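Likberg Community Help > Teaching by hand and by remote > Two-arm setups

Handover demos come out jerky, any tips?

tinbadger
Posted 8th July

Hi all, long-time reader, first time asking anything. I've been doing remote-control demos on a two-arm table for a sorting job and I'm getting in a right muddle with the handover. The job is simple enough on paper: pick a capped piece out of the blue bin on the left, pass it from one gripper to the other over the middle of the table, put it on the plate that matches its cap. Green caps on the green plate, yellow on the yellow. I'm working both arms myself from a pair of hand controllers, and by the time the two grippers get near each other I've slowed to a crawl and I'm wobbling all over the place.

I've recorded 50 demos so far and trained on the lot using Plekumow with the settings it came with. The arm copies my dithering beautifully! It gets up to the meeting point and hovers there, back and forth, like two people trying to get through the same door. I've kept 41 of them after chucking the ones where I dropped the piece. Should I bin the slow ones as well, or is it the way I'm doing the pass? I've put up a view of the pass so you can see how high I do it and how the arms come in.
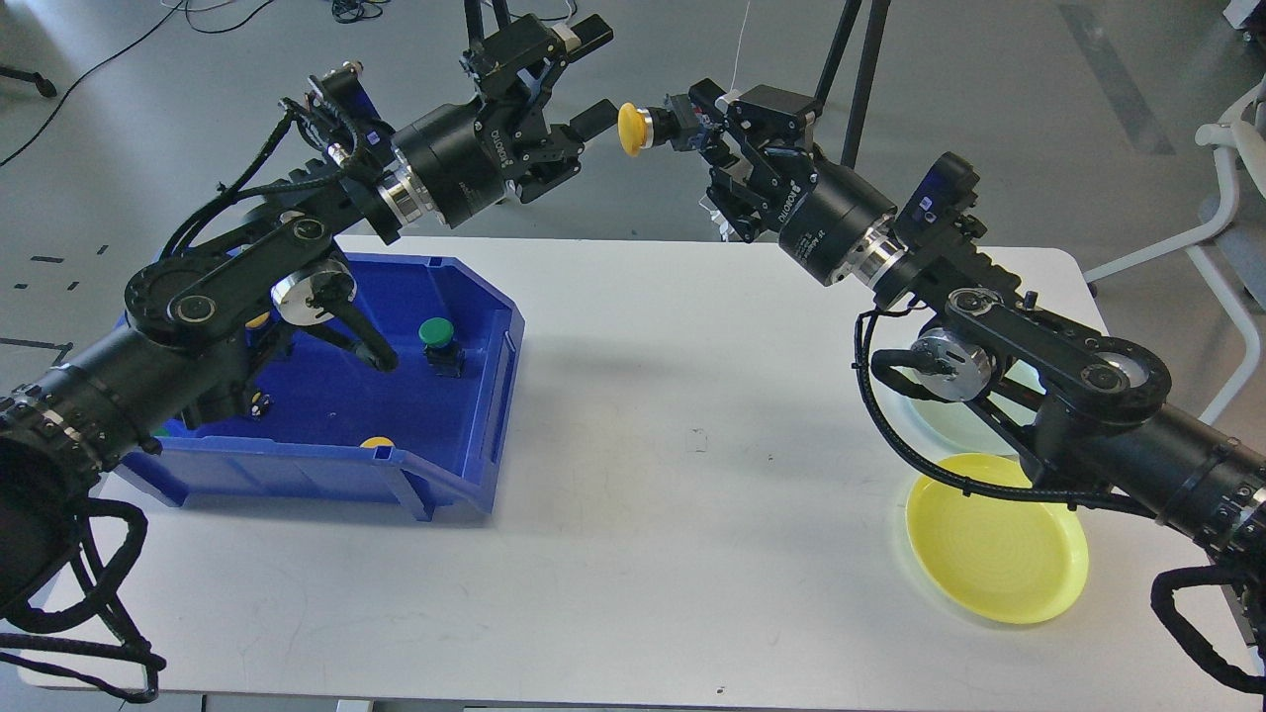 2 replies

mossandgravel

Been there, and it drove me up the wall for most of November. I'd say it's the pass. Your two grippers come in nearly nose to nose, so there's hardly any cap left for the second one to get hold of, and you end up fiddling about until the fingers line up. Try bringing the receiving hand in with its fingers turned a quarter round from the giving hand, so they close on different sides of the piece (you may need to grip a bit lower at the pick to leave room). It feels odd for the first few goes and then you stop thinking about it.

The other thing that helped me was deciding that one arm stops dead before the other moves in. Giving arm goes to the meeting point, stops. Receiving arm comes in, closes. Giving arm opens, backs straight off. If both are moving at once your hands chase each other and all of that ends up in the recording. I pick a spot over a mark on the tabletop and go there every time. Spend an evening practising with the recording off, too. I threw away my first 50 and did 60 new ones, and the new lot were far better to train on even though it hurt to press delete.

I would bin the slow ones, yes. Keep a few where you missed and then calmly recovered, though, because it does need to see what to do when things go a bit wrong.

Mine starts every demo with both grippers well apart, and the plates bare. Have a look at how far off you park yours, and whether you go back to the same pose each time. I was sloppy about that for ages.

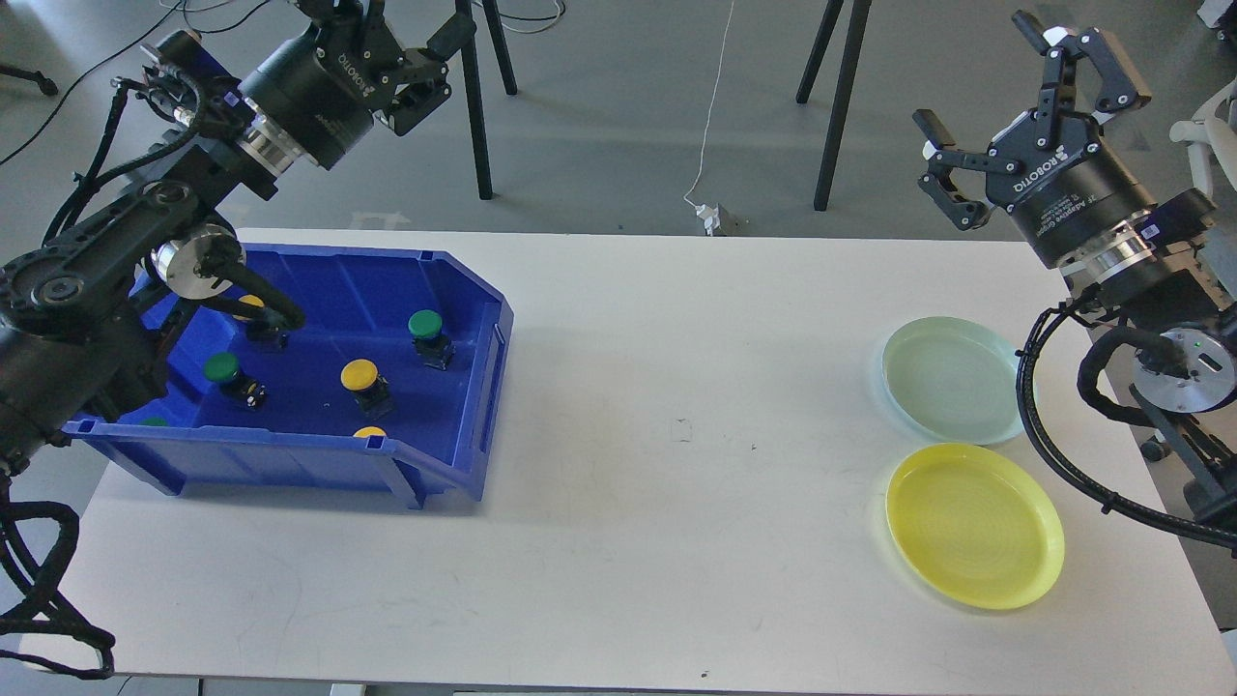
Arms apart, caps in the bin, plates clear.

pappas_shed

Just turn the speed up in the controller settings, worked for me. Mine was on the slowest one out of the box and I never noticed. Also are you on the Pirkden controllers? The left trigger on mine was sticky and it made the gripper open late, cleaned it and it was fine after that.

tinbadger

Thanks both! Not Pirkden, no, but I'll check the triggers anyway. Tried the quarter turn last night with nothing recording and I can already feel the difference, though I keep forgetting which hand is meant to stop first. Going to stick a note on the desk and start a fresh batch at the weekend. Will keep the old ones on a spare drive for now, can't quite bring myself to delete them.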